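12/22/24

The mug edit (or, how I finally bought a dish rack)

Okay, I have been promising a post about the mugs since April and I am finally sitting down to write it, with a cup of tea next to me in one of the very mugs in question. If you came for the soup recipe, it's coming, I promise, I just need to make it one more time with less salt.

So! Some background. When I moved in here I had a cupboard to the left of the sink that I stopped opening all the way, and it was all drinkware. Free mugs from jobs, mugs from birthdays, a whole stack of glasses that came from my aunt Tsegereda and that I never once drank from. I'd reach in for one thing and three others would shift. My friend Meron Weldu came over, opened the door, closed it again very gently and asked if we could use paper cups.

I don't do the thing where you hold an object and ask it how you feel. What worked for me was much dumber. I put everything in a box in the hallway and only took something out when I wanted to drink from it. Whatever I walked into the hallway for got to come back into the kitchen. I gave it a month. By the end of the month the box was still very full and I was completely happy, which told me plenty.

Nothing matches. I love that so much! I used to think a grown-up kitchen had to have a set, and I went as far as putting a set in my cart at Bukura (four identical gray ones, very tasteful) before I closed the tab. I like knowing at a glance which one is mine and which one is Bereket's. When people come over they pick, and the picking is half the fun — you learn a lot about a person from whether they go straight for the yellow. 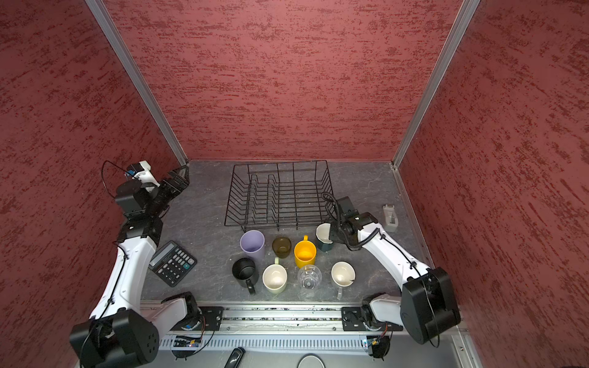 The keepers, with the new rack behind them. Yellow is taken.

Let me tell you about a few of them, because I have opinions.

The yellow mug is the morning mug. It's the cheeriest thing I own and I'm not at my best before eight, so I need the help. Coffee only. I have tried tea in it and it felt wrong.

The teal one with the white inside is for tea, and the white matters more than you'd think! You can see how strong it's getting. With a dark inside I always leave the bag in too long and then complain about it.

The tall lavender one is plastic, and yes, it stays. It lives on my nightstand with water in it, and I've knocked it off that nightstand more times than I'd like to admit without a single tear shed. I have tried to be a person who drinks water out of a beautiful glass carafe at night. I am not that person.

The olive-brown tumbler came out of my aunt's stack. I'd ignored those glasses for years and then one evening I wanted something small for juice, and the light came through it, and I stood there in the hallway thinking, well, hello. The clear faceted one is for iced coffee in summer and whatever fizzy thing is open the rest of the year. It feels so good in the hand.

Bereket has claimed the black mug. The cream one with the pale green outside is my soup mug, and the white one with the gray handle is the guest mug, although guests never choose it (see above re: yellow).

Now, the rack. I'd been drying everything on a folded towel for years, and the towel was always damp, and the counter under the towel was always damp, and I'd just accepted this as the way life was. The new one is plain black wire with rows of upright tines for plates. I went back and forth between this and a big two-level thing from Grotine that had a place for knives and a place for a cutting board and, I think, a place for your hopes and dreams. It would have eaten my whole counter. The small one cost 17 dollars and I can lift it with one hand when I want to wipe underneath.

A couple of things I've picked up, if you're thinking of trying this. Tines are for plates, and mugs are happier along the edge, upside down and a little tilted so the air gets in. Glasses go in first while the dish water is still clean. And if you have hard water like we do, a splash of white vinegar in a bowl of warm water gets the cloudiness off old glasses beautifully. I did all of my aunt's that way in one afternoon with the radio on and it was weirdly one of the nicest afternoons of the fall.

I did sit down with the calculator for this whole project, by the way, because I wanted to know what I'd have spent on the matching set plus the shelf inserts I was eyeing to hold it all. It came to 99 dollars. I bought the rack and a very good lunch instead.

The box in the hallway has mostly gone to good homes. Bình Nông took a bunch for the break room at work, Meron took two (after all that!), and the rest went to the thrift store on my way to the library. I can open the cupboard door all the way now. Sometimes I open it just to look.

Next up is the drawer with the lids. I opened it this morning and then made toast.

Comments are open, and I'd love to hear which mug you'd save first!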